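How to give an old hallway wall a proper matte finish

I love a matte wall! It hides the lumps, it's kind in low light, and once you've done one you'll want to do the whole house. I learned on our narrow hall in Plistham and made every mistake going, so this is the method I use now.

Wash the wall first with sugar soap and let it dry overnight. Then fill the dents, wait, and sand with 120 grit until your palm slides over without catching. Wipe the dust off with a damp cloth — a brush only moves it about.

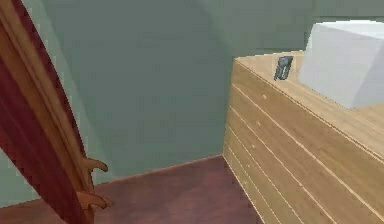
Now the first coat. Thin it a little if you're going over bare plaster, cut in along the ceiling and skirting, and roll while those edges are still wet. Matte paint shows every join, so work from one end to the other and don't stop for tea halfway (I did, and I could see the line for years).

Give it a day between coats. Three thin ones beat two thick ones every time, and the last goes on like a dream. Load the roller well, keep the pressure light and finish each strip with one long stroke from top to bottom.

Peel the tape off slowly while the last coat is still a bit soft.

Filed under: Walls & Woodwork, Weekend Jobs

Comments

Radoslava Kováčik: Does this work over old gloss? My stairs are covered in it.

Lau: Sand it hard and prime first, mine has held up fine.

Related
Choosing a roller sleeve
Filling cracks around door frames
Small halls, big colours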